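Rewiring the Stojanovska

08/02/2019

I finally got the Stojanovska back on the bench in January. It is a small-bodied parlour guitar, ladder braced, with a floating bridge and a soundhole pickup that some previous owner had glued in at an angle. The pickup hummed whenever I stood within a metre of the amp and dropped out altogether on the low E. I had been playing it unplugged for two years and recording it with a single condenser, which suits the fingerpicked material but is useless at the Hindedton folk club, where the room noise sits right on top of the fundamental.

The first job was to get the old pickup out. Heat gun on the lowest setting, a palette knife, forty minutes of not hurrying. The glue let go cleanly on the treble side and took a sliver of spruce with it on the bass side. I filled that with hide glue and a shaving and left it alone overnight.

The replacement is a Bronex passive magnetic, DC resistance measured at 6.1k, with a 250k pot and a 0.022 capacitor. I left the capacitor out for the first test. With strings of 0.012 to 0.053, phosphor bronze, the wound strings came through noticeably quieter than the plain ones, as you would expect with that alloy over a magnetic coil. Dropping the treble end of the pickup by 2 mm evened out most of it. The B string is still hot. Changing to nickel would fix that and ruin the acoustic tone, so the B string can stay hot.
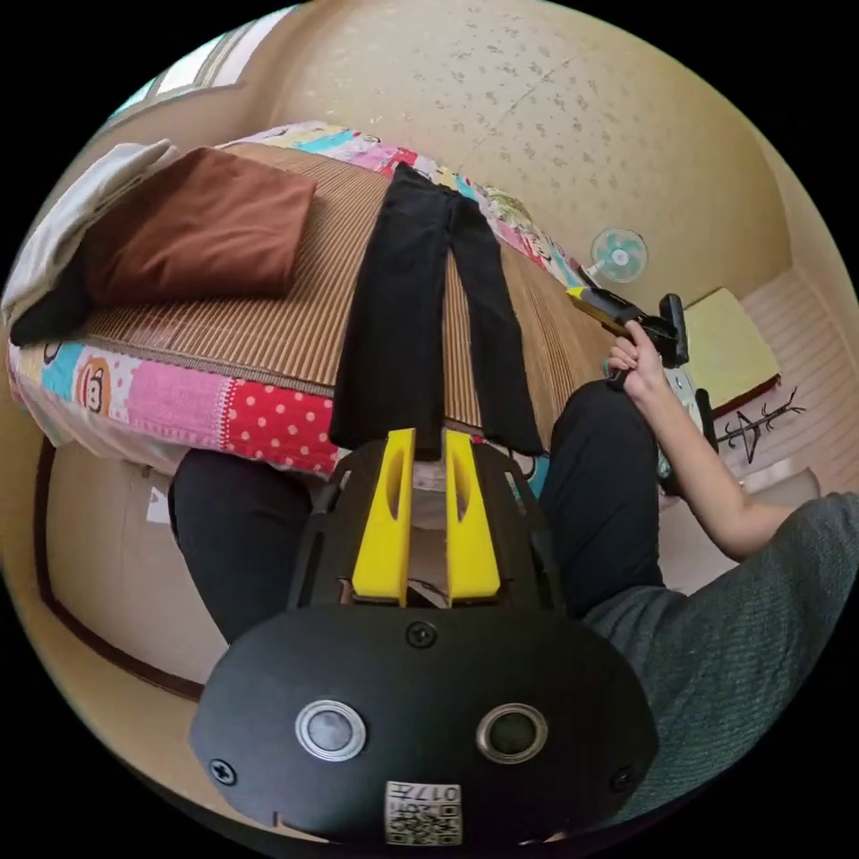 Mercy Bakilana reckons I have the order of operations wrong, and that the capacitor should have gone in before I touched the height at all, as the plain strings only sound loud to me because of the extra top end. She also thinks a 0.022 is too dark for a parlour and would start with half that.

She may be right on the second point. I soldered the 0.022 in and recorded the same passage three ways: tone full up, halfway, and fully rolled off. Full up is fine. Halfway takes the nail noise off the thumb and first finger without losing the melody line. Fully off is mud from the third fret down. On the first point I am less convinced. The meter on the interface showed the B peaking 4 dB over the G with the tone halfway, and that is not a matter of top end.

The other change was the preamp. I had been running into a Skisis two-channel box, which has an input impedance suited to piezos and a fixed notch at 213 Hz that happens to fall close to the top-plate resonance of this guitar. Bypassing the notch brought back the body of the note and, at stage volume, some feedback on the open G. A foam plug in the soundhole dealt with it.

Remaining: the endpin jack is loose, and the ground wire is longer than it needs to be and taps against the back when I play hard. I will shorten it at the next string change.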